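Clube de Robótica Colwood — ata da reunião de julho

Início às 18h, na sala de sempre. Ata redigida por Florencio Robles.

1. Aprovação da ata anterior
Aprovada com uma correção: a peça de reserva encomendada foi a pinça Fostby, a mesma do semestre passado.

2. Andamento do projeto "Arrumar a caixa"
Que mês bom! O grupo chegou às 90 demonstrações com a pinça manual, e a meta para a mostra interna é de 100. Os objetos duros já têm material suficiente, e agora faltam os leves, os vazados e os de formato esquisito, que são os mais divertidos de pegar (e os que mais rendem conversa depois). A turma nova pegou o jeito muito rápido. Ficou combinado que cada pessoa grava em casa, com os próprios objetos, e traz os arquivos já com nome e data.
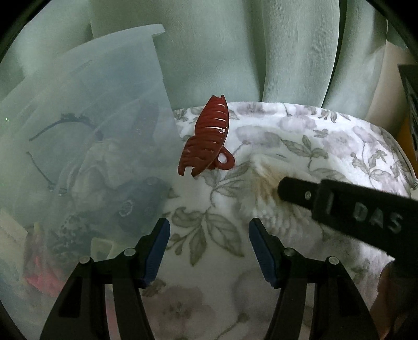 Sobre o modelo de treino, a proposta do subgrupo Bošković foi aceita com entusiasmo: treinar primeiro só a aproximação e o fechamento dos dedos, e deixar o transporte para a segunda etapa. A discussão mais animada foi sobre as presilhas de cabelo. Uma garra de plástico como a vermelha escura, com aquela fileira de dentes e a alça vazada na ponta, pode ser segurada por vários lados, e o grupo quer saber qual deles o modelo vai preferir. Também se falou das caixas translúcidas: dá para adivinhar o que tem dentro, mas tudo fica esfumaçado, e isso é um ótimo teste para a parte de visão. Decidido manter os dois casos na lista.

3. Competição Lerklow
Inscrição confirmada na categoria escolar. O regulamento pede um vídeo e um relatório curto. O rascunho do relatório circula entre todos antes da próxima reunião — comentários direto no arquivo, por favor.

4. Verba
Saldo de R$ 3.000. Aprovada a compra de borrachas novas para os dedos das pinças e de um disco externo. O orçamento da impressora 3D fica para depois das férias.

5. Encaminhamentos
Gravar as demonstrações que faltam, com prioridade para objetos vazados e tecidos.
Separar um conjunto de teste que ninguém use no treino.
Revisar o rascunho do relatório.
Florencio confirma a sala para agosto.

Reunião encerrada às 19h40.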